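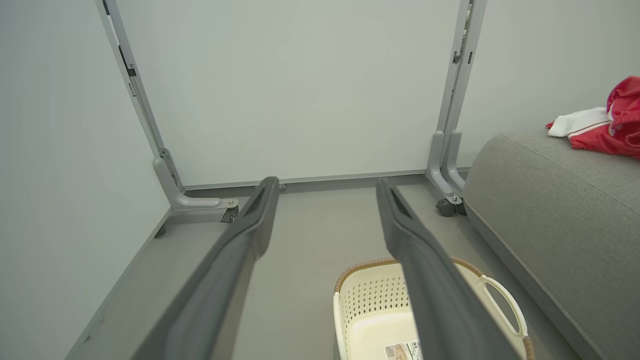 Shared shops > Builds > Threads > Laundry arm

Print this thread | E-mail this thread

Search threads Go Advanced

1/ ok build thread. Laundry picker, week 5. Goal is still dumb simple. Pick clothes up, drop them in the basket, don't eat the basket.

2/ For anyone new: small arm, two long fingers, one camera down at the wrist. Planning runs on an old desktop under the bench. I call the whole thing Grirness, it was a typo in a config file and it stuck.

3/ Long fingers are the big change this month. Old ones were stubby and kept bottoming out on the floor before they closed on anything. New pair is dark gray, matte, groove down the inside face. The groove was meant for a rubber strip. Strip isn't in yet. Glue order is late.

4/ Matte matters more than I figured btw. First test pair was glossy and the camera kept seeing highlights as edges. Sanded them, better. Printed the next ones in matte charcoal, fixed.

5/ Basket is the hard object right now. Cream plastic, grid of little square holes, tan woven-looking rim round the top. Depth goes nuts on the holes. Half the points land on the basket wall and half land on the floor behind it.

6/ So I quit trying to model the walls. Just find the rim. It's tan, it's the only tan thing on that gray floor, fit a loop to it and call everything inside the loop "in." Took an evening. Should of done it in September.

7/ Handle cutout still breaks the fit sometimes. The rim carries on around it so the loop closes, but the hole underneath pulls the height estimate down. Drops go low on that end. Clamped it for now, ugly clamp, one line.

8/ Somebody asked why the view is all finger. Camera sits behind them looking out along their length so yeah, they take up a lot. Upside - you always see the tips and the gap. Calibration check is just "are both tips where they were yesterday."

9/ I mask the fingers out in software before anything else runs. Forgot to redo the mask after the swap. It tried to pick up its own left finger for 3 days. Thought it was the firmware.

10/ Firmware while I'm at it. The gripper board is a Cutari and I'm on the older release. Newer one changed the homing direction and I am not touching that till the demo's done.

11/ Numbers. 472 grab attempts logged on soft stuff since the swap. Not going to post a success rate, I changed the fingertip angle twice in the middle so it'd be garbage. Will restart the count when the rubber is in.

12/ Failure pile so far:
- sleeve pinched, rest of shirt stays put
- grabs fine, lets go on the rim, shirt hangs half out
- grabs the couch

13/ The couch one. Gray textured fabric, soft rounded edge, and anything lying on top of it blends in as far as depth cares. Red stuff with white trim is easy in color. But the white bits read as their own object. So now it merges any patch touching another patch if they're the same height. Works ok, merges too much when things are piled up.

14/ And you can't squeeze hard on the couch. Fingers are long, so a little push at the wrist is a lot of bend at the tips. Cut close force by 35 percent for anything above floor level. Haven't snapped one yet. Have spares printed.

15/ Metal rack by the back wall is in the map as a no-go. Light gray posts on an off-white wall, camera barely picks them out. Posts are thin, full of slots, and the caster wheels at the bottom stick out further than you'd think. I just drew a fat box around the whole thing by hand.

16/ Yes I could put tape markers on it. Clallov (the shop down the hall from ours, good people, better drill press) did tape on everything and it does work great. I want it to run in a room with no tape. Stubborn.

17/ Question from the last thread about floor color. Plain mid gray, smooth, even light. Easy mode, I know. Carpet comes later. Carpet is going to be awful.

18/ Also no the basket label isn't a marker. Tiny print stuck inside, can't read it at this resolution anyway. Detector did flag it as a sock once tho. Added a min size.

19/ To do before the next open night:
rubber strips
fix handle end properly
basket full vs empty check, right now it has no idea
cable guide on the wrist, current one is a zip tie

20/ Full vs empty is the one I'd take ideas on. Bottom of the basket is smooth cream, so my lazy plan is count cream pixels inside the rim. Less cream, more laundry. Breaks on white shirts obviously. Anybody got something better that isn't a scale under the basket?

21/ Baranauskienė files are up for the finger model, same folder as before (that's the project name on the shop server, don't ask me to rename it, links will die). Grab the v3 not the v2. v2 has the groove on the wrong side.

22/ Print the fingers flat, groove up, about five hours for the pair on mine. Slow down on the tips or they come out fuzzy.

23/ ok shop closes at 10, more when the glue shows up

Print this thread | E-mail this thread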